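Refinishing a kitchen table: oil, hardwax oil or poly?

Home > Woodwork and Finishing > Furniture

plerkora_pete
Posted August 16, 2026

I've got a solid wood kitchen table that needs redoing. It came with the house, it's used three times a day, and the finish is gone in front of two of the chairs. The rest is still shiny. Water beads up fine in the middle and soaks straight in at the edges.

I don't know what the old finish is. I rubbed a spot underneath with denatured alcohol and nothing happened, so I don't think it's shellac. Lacquer thinner made it a little gummy.

What I'm trying to decide is what goes back on. My wife wants it to look like wood and not like a bowling alley. I want to do it once and leave it alone. We have two kids who do not use coasters.

Options as I see them:

1. Wipe-on poly, satin
2. Hardwax oil
3. Plain oil (tung or linseed)

I can get Juner hardwax oil at the store in town. Anything else I'd have to order.

nuchit_workshop
Reply #1

Gummy with lacquer thinner usually means lacquer. It strips easily. Get the stripper, skip the heavy sanding, then go over it with 120 and 150 and stop there if you're using hardwax oil. Going finer closes up the surface and the oil doesn't take as well.

I'd pick the hardwax oil. You can fix one spot without redoing the whole top. With poly you can't.

Dale_in_the_garage
Reply #2

Disagree. I've done both, and for a table with kids on it, poly wins. Four thin coats of satin wipe-on, rub it down with a brown paper bag at the end, and it doesn't look like plastic. Mine is on year 14 and has one ring on it, from a fondue pot.

Hardwax oil is nice on a desk. On a kitchen table you'll be putting on more every year or so, and people always say they'll do it and then they don't.

nuchit_workshop
Reply #3

Every year is an exaggeration. Mine went 18 months before I touched it, and then it was one coat on one end, half an hour including finding the rag.

Dale_in_the_garage
Reply #4

So you touched it after 18 months. I haven't touched mine in 14 years.

siriporn_s
Reply #5

I run a small lunch place and we have eight tables with hardwax oil on them. They get wiped down all day. The thing that kills the finish is the cleaner, much more than the food. We used to use a spray degreaser and the tops went dull and gray in no time. Now it's dish soap and water on a damp cloth and a dry cloth after. They've held up a lot better.

If you're going to use spray cleaner on it, put poly on it. If you'll stick to soap and water, either one is fine.

Siriporn Sombatkul

plerkora_pete
Reply #6

Thanks. We do use a spray cleaner. I could change that, but I can't speak for everybody in the house.

Does the gray look come out? Ours has gone a bit gray in the worn places, and I don't know if that's dirt or the wood.

siriporn_s
Reply #7

Ours came out with sanding. If yours is oak and the gray is nearly black in places, that's water and iron, and you may need oxalic acid.

yao_wiriya
Reply #8

Before you sand the gray off, ask whether you mind it. I left mine. It's a streaky gray-brown all over now, and I like it better than the orange color it was when we bought it. Three of my trays are sitting on it in this one, and there's enough bare wood along the bottom to see the color.
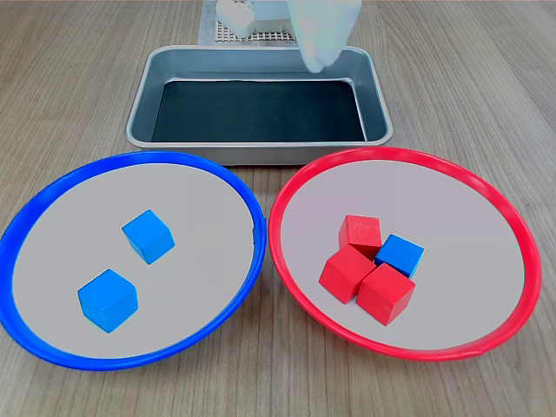

What I used on it

Two coats of raw tung oil, cut half and half with citrus thinner, then one coat straight. Flood it on, wait forty minutes, wipe off everything that's still wet. Leave it a full day between coats, and more if it's humid. Then I kept the kids off it for two weeks, and that was the hard part.

What I'd do differently

I'd have done the underside too. I only did the top, and one board cupped a little over the winter. It's gone back since, mostly.

It's not as tough as poly. Hot pans go on a trivet, and I wipe up vinegar right away. But I put on a thin coat each October and it takes less time than washing the windows.

Dale_in_the_garage
Reply #9

The underside thing is argued about a lot. Oil doesn't slow moisture down enough to matter on either face. Your board most likely cupped from how it was cut, or the top is screwed down too tight and can't move. Check if the screw holes are slotted.

yao_wiriya
Reply #10

They're round holes. I'll look into that, thank you.

Gray on wood is a matter of taste, I know. My sister thinks I should have bleached it.

biketti
Reply #11

One thing not mentioned yet: rags. Tung oil, linseed oil and most hardwax oils can heat up by themselves as they cure. Don't ball up the rags and throw them in the trash. Lay them flat outside, one layer, until they're stiff. Or put them in a metal can with water and a lid. A man on my street lost a shed to a bag of linseed rags.

nuchit_workshop
Reply #12

Seconded. Wipe-on poly is oil based too, so the same goes for those rags.

plerkora_pete
Reply #13

Good to know. I would have put them in the trash.

I scraped a patch underneath and it's oak. The gray in front of the chairs is light, no black. I think I'm going with the hardwax oil and hiding the spray bottle. How much do I need for a top that's three feet by five?

nuchit_workshop
Reply #14

The small can. You'll have plenty left over. Put it on thinner than you think you should. Most of the sticky tables people post about here had too much put on. A white nylon pad works, or an old credit card to spread it and a cotton cloth to take the extra off.

Dale_in_the_garage
Reply #15

I still say poly. But if you're going with the oil, do a test on the bottom first and set a wet glass on it overnight once it's cured. If you can live with what you see in the morning, go ahead.

biketti
Reply #16

Test board also tells you the color. Hardwax oil on oak goes a good bit yellower than people expect. There's a version with a little white pigment in it if your wife wants it to stay pale. I don't know if Juner makes one.

plerkora_pete
Reply #17

They do, the store has it next to the regular one for 2 dollars more. I'll try both on the underside and let her pick. Stripper's on the shelf, will start when the kids are at their grandmother's.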